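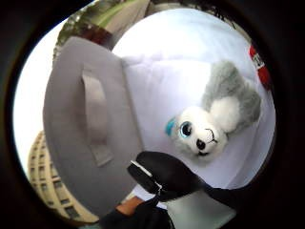
1. What we were trying to do

Our group (me, Urmila Bansal and Emanuel Marinescu) picked the tidying-up project from Dr Imai's list, mostly because it sounded like the one with the least maths in it. We were wrong about that, but it was still the best thing I've done on this course! The idea is to teach an arm to put soft, awkward things away in a bin by showing it loads of examples of a person doing the same job. We called ours Nastis, after a typo in Emanuel's first folder name that we never got round to fixing.

My part was the examples, so that's what most of this report is about. Urmila did the training and her section comes after mine.

2. Getting set up

We took everything outside to the courtyard, with one round table, a white cloth over it, a pale grey fabric bin on top and the toys in a white box on the bench. I'd wanted plain daylight, and a flat grey sky turned out to be lovely for it (no hard shadows creeping across the cloth).

You can record with the glove or with the hand-held gripper. The glove feels more natural, but you have to keep the square marker where the fixed camera can see it, and for the first hour I kept checking my hand like someone with a new watch. 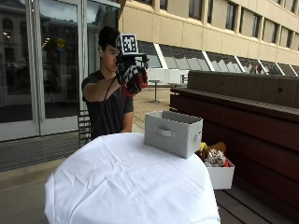
It took us most of Monday morning to agree what counted as one example. Emanuel wanted to start from the moment the hand moves, and I wanted to start from the moment it's over the toy. We went with his version in the end, as it's easier to trim a long clip than to find a start you never recorded. Each one finishes when the toy is in the bin and the hand has come back out.

We also made a rule about mistakes. If you drop a toy and pick it up again, keep it. If you drop it off the table and have to go and fetch it, bin the clip.

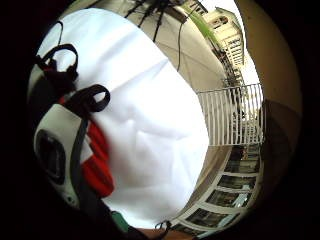
Reading time: 2 minutes

3. What we collected

We finished with 260 examples, and threw out another 23. Most of the rejects were lost markers, where my wrist had rolled over and the fixed camera had nothing to follow. Two were just me forgetting to press record properly and then doing a very nice demonstration for no reason.

I did try to vary things: toys standing up, lying down, close to the bin, right over on the far side. Looking back through the clips, though, I can see I got into habits. I nearly always came in from the left, and Urmila spotted it straight away in her plots. 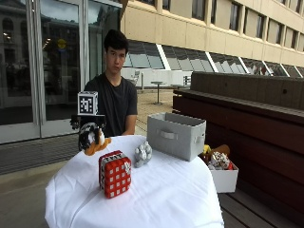

Figure 4. Penguin, red block and grey rock on the table, bin to the right.

The penguin was everybody's favourite, but the red block taught us more. A cube wants a square grip, and you can feel it twist if you come in at an angle, so I slowed right down for those clips without meaning to. That shows up in the data as well, and I'd fix the pace next time, maybe with a beep.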